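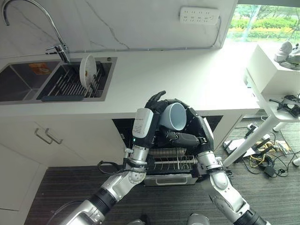
Section 4: Fitting and sealing the worktop

Read the whole section before cutting anything. The Trurnell range is sold as "ready to fit", and the brochure says a weekend will do it. Allow longer. The adhesive alone wants a night to itself, and walls in British houses are seldom as square as brochures suppose.

This section covers the Trurnell stone-effect and natural marble tops. The solid timber tops are in Section 5 and need different fixings.

4.1 Before you start

1. Check the delivery note against the slabs while the driver is still there. Look along the front edge with a torch held low. Small chips show up this way and hardly at all under a ceiling light.

2. Read the label on the back of each slab. If it says "marble look" or "marble inspired", it is printed. The seller may have told you otherwise. Printed tops are perfectly good worktops, but they must not be sanded or polished, and no amount of sealer will do anything for them. Skip 4.4.

3. Leave the slabs in the room where they will be fitted, standing on edge on timber battens. Do not lay them flat across two trestles. A natural slab can break under its own weight if it is held only at the ends.

4. Lay a spirit level along the tops of the base units, front and back, and then across each unit from wall to room. Adjust the legs until the bubble agrees in every position. The claim that the adhesive "takes up any unevenness" appears on the tube. We have not found it to be so.

Caution: Natural slabs must be carried upright, by at least two people. Suction lifters are sold for this job. Do not trust them on an honed surface, whatever the packet says.

4.2 Dry fitting

1. Place the slab on the units without adhesive and push it to the wall.

2. Look at the gap along the back. Anything the splashback or upstand will cover can be left alone. If the gap is wider than that, mark the wall line on masking tape and trim the slab, or cut a shallow channel in the plaster. The second is usually less trouble.

3. Check the overhang at the front. It should be the same at both ends, and the doors and drawers beneath should open without catching.

4. Mark the sink and hob cut-outs from the appliance itself. Paper templates stretch, and some are printed at the wrong scale. Measure the template against the sink before you believe it.

5. Keep any join at least 200 mm from the edge of a cut-out. A join nearer than this is weak, even if it looks neat on the plan.

Note: People often ask whether a join can be made invisible. On a plain, speckled top it can come close. On a veined marble it cannot, unless the slabs were cut one after the other from the same block and laid in that order. Ask to see them side by side before you pay extra for "matched" pieces.

4.3 Fixing

1. Lift the slab clear and wipe the tops of the units.

2. Put a dab of Bech neutral-cure silicone on each unit rail, spaced 200 mm apart. Do not run a continuous bead. If the top ever has to come off, you will be grateful for the gaps.

3. Lower the slab from the front, keeping the back edge slightly raised until it is in line.

4. For a joined run, mask both sides of the join, fill it with the colour-matched resin supplied and draw the slabs together with clamps. Scrape off the surplus when it has gone stiff but before it is hard. The resin is called colour-matched. Try a little on an offcut first and judge for yourself.

5. Leave overnight. Do not stand on the top, lean on it or cut the tiles for the splashback on it.

Caution: Never use an acid-cure silicone (the sort that smells of vinegar) on natural marble. It leaves a dark line that does not come out.

4.4 Sealing natural marble

1. Wait until the resin is fully hard, then go over the edges of any cut-out with 800 grit paper, used wet, until they feel the same as the face.

2. Let the surface dry completely. Damp stone looks darker, so compare it with a dry offcut.

3. Wipe on Clenadance stone sealer with a lint-free cloth, one arm's width at a time. Wipe off whatever has not soaked in after the time given on the bottle.

4. Repeat once. Further coats sit on the surface and go smeary.

5. Test with a few drops of water. If they bead, the sealer has taken. If they leave a dark spot, go back to step 3.

Note: Sealer slows stains down. It does nothing at all against lemon juice, vinegar or wine, which eat the polish whether the stone is sealed or not. Any product described as "lifetime protection for marble" should be asked whose lifetime. Plan to reseal each February, or whenever the water test fails.

4.5 Spare parts

Resin, end caps and edging strip are stocked by Fotasell. Quote part 151 for the resin kit, and give the slab name from the back label, as showroom names differ from shop to shop.

Section last revised 25th January. For upstands and splashbacks, go to Section 6.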